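ままごと台所の貸し出し、今週末から　かごと鍋と野菜をひとそろいで

商店街の南の端、古い時計店の二階に上がったところにあるおもちゃの貸し出し室「リティリクス（Ritirix）」で、ままごとの台所道具をひとそろいにして貸し出す新しい棚が、2018年8月25日の土曜日から使えるようになりました。階段が急なことでもおなじみのあの部屋ですが、窓を開けると通りの八百屋さんの呼び声がよく聞こえて、ままごとの棚を置くのにこれほど似合う場所もないように思います。

これまでリティリクスでは、おもちゃは一点ずつ借りる決まりでした。積み木なら積み木、汽車なら汽車、それはそれでよかったのですが、ままごとに限ってはどうにも具合が悪く、にんじんだけ借りて帰った子が家で「お鍋がない」と泣き、次の週に鍋を借りに来てみたら今度はにんじんが別の家に行っていた、というような話が絶えませんでした。貸し出し簿を見返すと、昨年度の貸し出しは全部で1,836回。そのうちままごと道具は386回で、種類の少なさを思えばずいぶんな人気です。

そこで春先から、部屋の世話役をしているモーティマー・ハダドさんが中心になって、ばらばらの野菜や鍋や皿を棚から全部下ろし、組み合わせを考え直すことになりました。ハダドさんは若いころ食堂の厨房で長く働いていた人で、おもちゃの鍋ひとつ選ぶのにも、持ったときの重さだの、ふちの高さだの、なかなか注文が多いのです。

「浅い鍋がいいんですよ。深いと、小さい子は中が見えない。見えないと、かき混ぜているうちに何を作っていたのか忘れてしまうでしょう。それも楽しいんですけれどね」

そう言って笑いながら、ハダドさんは何度も鍋を持ち上げたり置いたりして見せてくれました。

ひとそろいの中身は組によって少しずつ違いますが、基本の形は決まっています。野菜を入れるかごがひとつ、浅い鍋がひとつ、それから鍋や皿をのせる平たいトレーが一枚。野菜はじゃがいもとにんじんを必ず入れ、あとは緑のものを足します。緑のものは組ごとに変えてあって、どの組に何が入っているかは棚の札に書いてあります。じゃがいもとにんじんが必ず入るのは、なんといっても煮込みにも炒めものにもなるからで、「この二つがあれば、どこの家の晩ごはんにも化けられる」というのがハダドさんの持論です。

かごについては、ちょっとした議論があったそうです。ふたのできる箱のほうが片づけやすいという声と、かごのほうが買い物らしくてよいという声が分かれ、しばらくは両方を並べて使ってみました。すると子どもたちは、箱のほうはふたを閉めたり開けたりする遊びを始めてしまい、野菜がちっとも鍋に届きません。かごのほうは、上から手を入れればすぐに取れて、そのまま腕にかけて「いってきます」と部屋をひとまわりできる。というわけで、ふちのしっかりした茶色の編みかごに落ち着きました。にんじんは葉っぱを上にして立てておくと、いかにも買ってきたばかりに見えて、つい手が伸びるのだそうです。

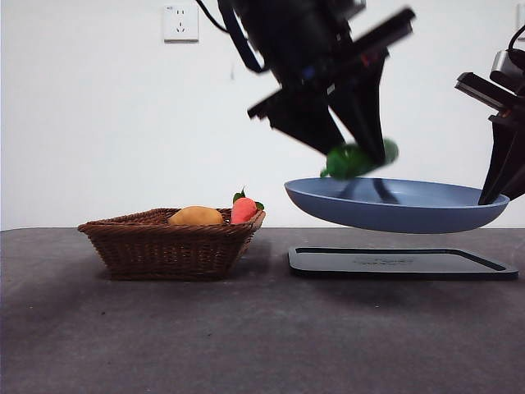
ままごとのひとそろいは、何日まで借りられますか。

貸し出しの期間は二週間で、次に待っている方がいなければ、もう一度だけ同じ長さで延ばすことができます。延ばしたいときは返す日までに窓口か電話で知らせてください。

台所道具の多くは、Kowalczyk（コワルチク）という近くの木工所と、学用品を扱うSkomov（スコモフ）の店から、展示に使わなくなったものなどを譲り受けました。足りない分は、金物と雑貨の店Jinance（ジナンス）が仕入れ値で分けてくれたということで、三つのお店の名前は棚の横に小さく貼り出してあります。コワルチクの木工所では、角のささくれた古いまな板を丸く削り直してもくれました。持ち込んだその日のうちに仕上がってきたので、受け取りに行った人のほうがびっくりしたそうです。

洗い替えにもひと工夫あります。返ってきた道具はまず固くしぼった布でふき、それから窓ぎわの台に広げて、風にあてます。編みかごは目のあいだにクッキーのくずが入り込みやすく、これがいちばんの難物でした。逆さにして底を軽くたたき、残ったものは使い古しの歯ブラシでかき出す。ハダドさんによれば、力を入れずに編み目の向きに沿って動かすのがこつで、横着をして水につけたりするとかごの形がくずれてしまいます。家で使うときも、かごだけは水洗いをしないでくださいとのことでした。鍋と野菜は、ぬるま湯でさっとふくくらいなら構いません。

土曜の午前中に部屋をのぞいてみると、開くのを待っていた親子が階段の下まで並んでいて、いつもは静かな時計店のご主人も、うれしそうに椅子を一脚出してくれていました。最初にかごを抱えたのは四歳の女の子で、お母さんに何を作るのと聞かれると、少し考えてから「おいもの、あついやつ」。あついやつが煮たものなのか焼いたものなのかは最後までわからないままでしたが、お皿が出てくるたびにお母さんはちゃんとふうふうと吹いてから口に運んでいました。隣の卓では、兄弟がじゃがいもを鍋に入れるか入れないかで長いこともめて、けっきょくじゃがいもはお客さんの役になり、椅子に座らされていました。こういう使い方は札のどこにも書いてありませんが、ハダドさんは横でうなずくばかりです。

部屋の中で遊んでいく場合は、一回90分までの入れ替え制です。卓の数に限りがあるので、混んでいるときは前の組が片づけ終わるまで、奥の絵本の棚のところで待つことになります。片づけは子どもたちにもしてもらいます。野菜はかごへ、鍋はトレーの上へ、トレーは卓のまんなかへ。この順番にしておくと次の人がすぐ始められますし、何か足りないときにも早く気がつきます。とはいえ、緑の野菜はどうしたわけかよくポケットに入って旅に出るので、帰りぎわにはズボンのあたりを軽くたたいてみてください。気がついたら家にあった、というときも、次に来る日に持ってきてくだされば大丈夫です。

大人の方からは、何歳ごろから借りられるのかという声がよく聞かれます。リティリクスでは三歳からを目安にしていますが、小さな弟や妹のいるお宅には、葉の部分の取れにくい野菜を選んだ組を勧めているそうです。窓口で家族の年を伝えると、棚から合うものを出してもらえます。また、食べもののおもちゃを本物の台所のそばで使うと、鍋つかみや包丁にまで手が伸びることがあるので、遊ぶ場所は火から離れた食卓や床の上にしてほしいとのことでした。

長く通っているお父さんのひとりは、この日、借りる前から卓に腰を落ち着けて、息子さんの注文を受けていました。「家だと私が作って、この子が食べるでしょう。ここだと逆なんです。待たされるのもいいものですね、なかなか出てこないけれど」。その言葉どおり料理はなかなか出てこず、途中で店が休みになったり、電車が来たり、また店が開いたりして、出てきたころには次の組が絵本を読み終えていました。

登録している家庭はこの夏で101世帯になりました。登録は窓口で住所と名前を書くだけで、費用はかかりません。ままごとの棚ができてから新しく登録したいという問い合わせも増えていて、ハダドさんはうれしい半面、かごが足りるかどうかをしきりに気にしています。もし家で使わなくなった小ぶりの編みかごがあれば、ふちのほつれていないものに限って引き取りたいそうです。大きさは、子どもが両手で抱えて前が見えるくらい。取っ手はあってもなくても構いません。

十一月には、冬の料理に合わせて中身を入れ替える予定もあります。大根やきのこを足したい、いや、鍋敷きが先だろうと、部屋の壁に貼った紙にはもうたくさんの希望が書き込まれていて、なかには大きな字で「かれえ」とだけ書いたものもありました。じゃがいもとにんじんはすでにありますから、あとは玉ねぎでしょうか。コワルチクの木工所では、端材で丸いものを作る相談が始まっているそうです。

部屋が開いているのは毎週土曜の午前十時から午後三時まで。階段には手すりがありますが、ベビーカーは一階の時計店の脇に置いて上がってください。返却だけのときは、開いている時間であれば時計店で預かってもらうこともできます。その場合は、かごの中に野菜と札がそろっているかどうかを、ご主人といっしょに確かめてから渡してください。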